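Section 6. When the wrist tracking drops out

If you came straight to this section because the left hand jumped across the screen and the arm went somewhere you didn't ask it to, press the stop first and read second. I'll wait.

Okay. I wrote this part after we lost most of a March afternoon at the Bistthorpe bench to one fault, and it's the fault you are most likely to meet on a Brukix set-up. The follower arm copies where your wrists go. It knows where they are from the square tags on the bands. When it can't read enough tags, it guesses for a moment, and the guess can be bad. On our bench the gripper went sideways at full travel and hit the side panel. No one was hurt, but the panel has a dent in it and I jumped about a foot.

What you'll notice

The usual sign is a small shiver in the hand model on screen, and then a hop. Sometimes there's no shiver. The log will show TAG LOSS L or TAG LOSS R with a number after it, and that number is how many frames in a row the wrist was missing. Anything under 15 is harmless and happens all day long. At 20 the arm is supposed to freeze. Ours didn't, because the freeze setting had gone back to its default of 50 after an update, and 50 is plenty of time for an arm to do something silly.

CAUTION: Check the freeze setting after every update. It's on the Safety page, second line down. Don't trust the summary screen, which kept showing us the old value.

6.1 Getting back to a safe state

1. Press the red stop and keep both hands where they are until the arm light goes amber.
2. Call out "stopped" if anyone else is near the follower arm. (We skipped this once. Don't.)
3. Lower your hands to the table, then take them off it.
4. Set the session to Idle. Leave the power on, or you'll lose the log you're going to want in a minute.
5. Save the log before you touch anything else.

NOTE: If the arm is holding something when it freezes, it'll keep holding it. Support the object by hand before you release the gripper from the menu.

6.2 Finding the cause

Start with the bands, always. I've chased cables and swapped settings and blamed the lights, and most of the time it was a band that had crept around the wrist, or a sleeve that had slid down over the edge of a tag.

1. Pull your sleeves back so the cloth sits behind the band on the elbow side.
2. Turn each band until one large tag faces up when your palm is down.
3. Look for scratches, tape shine and marker ink. A stray line of black ink across a white square is enough to spoil a tag, and with the sorting tasks we run it does happen.
4. Open Live View and do the task slowly, by hand, with the follower arm still in Idle.
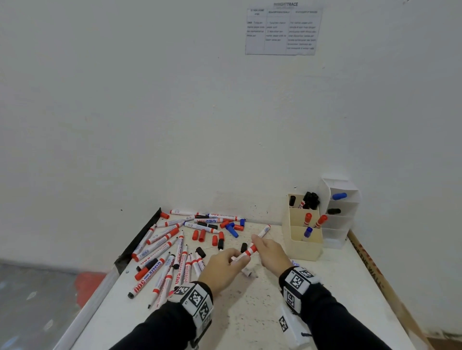 Step 4 is where you'll learn the most, so give it a few minutes. Watch the tag count while you bring your hands together, because that's when one forearm gets in front of the other and the count falls. Zulkifli Harahap spotted this on our bench. The log had the left wrist missing for 19 frames every time he crossed his right arm over to reach a far corner, and he could make it happen on demand – very satisfying after three hours of nothing.

5. If the count drops only when your arms cross, move the work closer to you or turn your chair a little. Then try again.
6. If it drops with your hands well apart, swap the left and right bands. Fault moves with the band? Replace the band. Fault stays on the same side? Go to 6.3.

6.3 Still dropping out

Check the lamp over the bench for glare, then redo the camera calibration from section 4. The Goh mount we use can loosen at the lower screw, so give that a gentle wiggle too. If it moves, tighten it before calibrating or you'll be doing the whole thing twice (ask me how I know).

6.4 Going live again

1. Confirm the freeze setting reads 20.
2. Set arm speed to Low.
3. Cover one band with your other hand on purpose. The arm must freeze and the light must go amber.
4. Repeat for the other side.
5. Go back to normal speed only when both sides have passed.

CAUTION: If either side fails step 3, shut the arm off at the wall and leave a tag on the switch. Send the saved log to the Skunonwood desk with the band numbers in the subject line.

Section last changed 30 April 2020 – added the band swap in 6.2.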